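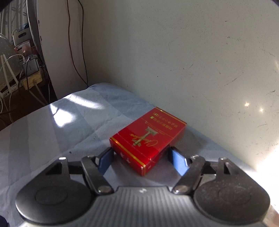
10/12/18

Rub tests on the Trutora gold, second round. Writing this up before I lose the scrap sheet.

The claim on the Trutora data page is that their metallic ink looks like foil, sits on a solid color without a barrier coat, and takes 3,000 strokes on the rub tester before anyone could see wear. I didn't believe the last part when the sample tin arrived and I believe it less now. The page doesn't say what weight was on the arm, what paper was on the block, or how long the print had cured. Leave those three out and you can get any number you like.

Setup as follows. Coated board, full red solid, gold over the top in fine lines and small text, since that's what people order and that's where it fails first. Cured overnight in the rack. Heavy weight on the arm. White bond on the block, fresh strip each run. I ran 4 sheets.

First sheet: gold on the strip by the time I came back from the sink. I stopped it and checked under the loupe. The wide areas looked fine. The thin rules had gone dull and a couple of the serifs were open.

Second sheet I let go until the line broke for good. Counter read 1,459. That is less than half of what the page promises, and this was the best of the lot.

Third and fourth were worse. I'm not writing the counts down because the block was sitting crooked on the third and I only saw it afterward. The fourth had a fingerprint in the corner. Mine, I think. Neither should be used for anything, including by me when I'm arguing with the sales desk.

Control was the Cakedetti foil we already stock. It outlasted my patience. There was some haze on the high spots but no break in the line. It costs more and the die has to be made, so everybody wants the ink to win. I'd like it to win too. I don't see it.

Possible excuses for the ink, so I can't be accused of skipping them:
- The red may not have been fully dry underneath. It felt dry. Feeling dry isn't much of a test.
- The tin had been opened before it got to us. Seal was already cut.
- Room was cold in the morning and I didn't log the temperature until after lunch.

The tape test was a wash. Pulled clean on everything, even the bad sheets, which makes me wonder why we still do it.

I also tried the Jivden overprint varnish on an offcut, 15 minutes under the lamp. It kept the gold in place but turned it toward brown, and the red went darker with it. Somebody will say it looks richer. Put it next to the proof and it looks like a different job.

To do: ask Trutora for the weight and the strip type. Repeat with a sealed tin. Square up the block before touching anything else. Don't quote for the Karunaratne cartons on ink until this is settled.

Comments

bench 2: The block has been crooked since the pad was changed. Shim is in the top drawer.

front office: Can we say "rub resistant" on the quote?

bench 1: No.

finishing: Try it with a longer cure before you write it off. Our last metallic needed most of a week.

Recent entries
Foil haze on uncoated stock
Red solids and set-off in the stack
Jivden varnish, first look
Rub tester: new pad

Home | Notebook | Materials | Search | Back to top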